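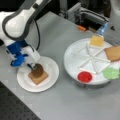
方饼干上一团棕色抹酱，白圆盘；右边分格转台，上面还有一片没抹的饼干。

Narberg 饼干抹酱小数据集 说明（README）

先写个大概，后面再补。有错直接提 issue。

是什么
饼干抹酱、摆盘的静态图。1,043 张，来自 76 次摆盘。标注框和轮廓加起来 2,060 个。主要看三样：饼干、抹酱、盘子。转台和上面的其他食物也标，但标得粗，别太指望。

最早是给 Jurent 点心图集做补充的，那边饼干全是干的，没有抹酱的样子，酱一上去边缘就认不准。后来越攒越多，单独拆出来了。两边的编号不通用，别混着查。

目录
images/ 原图，没裁过
labels/ 每图一个 json，同名
masks/ 抹酱轮廓，只有带酱的图才有
splits/ 训练、验证、测试三个清单
notes.txt 零碎备注，乱，想看就看

标签
饼干：整片外缘。被抹酱盖住的部分照样算饼干，按露出来的边推过去，边要拉直。
抹酱：只画看得见的那一团。隆起的、摊平的都叫抹酱，不分等级。颜色写 棕 / 白 / 红 / 其他。种类字段（巧克力、坚果酱之类）看图判断不了的一律填 未知，不要猜。棕色的大部分都是未知，正常。
盘子：外沿一圈，盘沿凸起也包进去。影子不算。
餐具：露出来多少画多少。柄和头分不清就整个画一个框。
转台：外圈一个框，隔条不单独标。
转台上的食物：一格一个框。黄色方块拿不准是奶酪还是别的，标 黄色块，不要写奶酪！之前有一批写成了奶酪，已经改回来，漏的请告诉我。
透明件：半透明的小件，统一归 其他，不进评测。

饼干状态
0 没抹
1 抹了，四周还看得到边
2 抹满，边看不到
只要有一条边露出来就算 1。上面那张图盘子里的是 1，转台上的是 0。边缘有一点点酱渣的按 1，别按 2。状态写在饼干的标注里，不写在抹酱里，有人问过两次了。

图里被挡住的
挡住不到一半：照常标，occluded 填 part。
挡住一半以上：occluded 填 heavy，轮廓只画露出来的。
出画的：truncated 填 true，框贴着图边就行，不要往外猜。转台经常出画，饼干也有，正常现像，不要删图。

取景和光
桌面浅灰，盘子白，饼干浅褐，反差不大。白盘白转台放一起时边缘糊，看阴影找边。盘子上有影子的图单独列了一份，在 splits/shadow.txt，想测影子影响的可以直接用。没做过颜色校正，不同场次偏黄偏蓝都有。

划分
按场次分，不按图分。同一次摆盘的图长得太像，拆开就漏题了。自己重新划分的话请也按场次，session 字段里有。

标注怎么做的
Ovby 里画的，两遍。第一遍画框，第二遍画抹酱轮廓顺便查框。两遍对不上的以第二遍为准，旧框留在 json 的 old 字段里，训练时忽略掉。轮廓点数没有统一，有的密有的稀，需要的话自己重采样。

已知问题
抹酱颜色和饼干太接近时轮廓偏大，尤其是薄薄一层的。
白色抹酱掉在白盘上，基本没标，看不清。
转台格子里的食物重叠时，后面那个有可能漏。
有几个 json 里 cracker 拼成了 craker，读的时候两个都认一下，三月那批最多。
圆饼干很少，方的占绝大多数，拿去认圆饼干效果不好别怪数据。
没有重量，没有厚度。问能不能算抹了多少克的，算不了。

不适合干什么
过敏原判断。真的不要，酱的种类大半是未知，图上看不出有没有坚果。
热量估算。同上，没有称过。
卫生检查也别用，没有相关标签。

适合
抹酱覆盖面积（看俯角，侧得厉害的图先剔掉）
饼干有没有抹过
盘子里外的位置关系
小物体分割的练手

算覆盖面积
抹酱轮廓面积除以饼干轮廓面积，就这么简单。注意透视，离镜头近的那边会显大。盘子是圆的，可以拿盘沿的椭圆去校正，脚本在 tools/plate_fix.py，写得糙，能跑。盘子出画太多的时候拟合会飞，脚本里会跳过并打一行提示，看到提示不用管。

改动
v3：黄色块改名；加 shadow.txt
v2：补抹酱轮廓；状态从两档改成三档，老代码里写死 0/1 的要改
v1：只有框

待办
圆饼干补一点
透明件要不要拆类，还没想好
Babaei 那边的蘸酱图格式对齐，字段名差太多，先放着

引用写 Narberg 饼干抹酱小数据集加版本号就行。教学、研究随便用，转发请带上这份说明，商用先在 issue 里问一声。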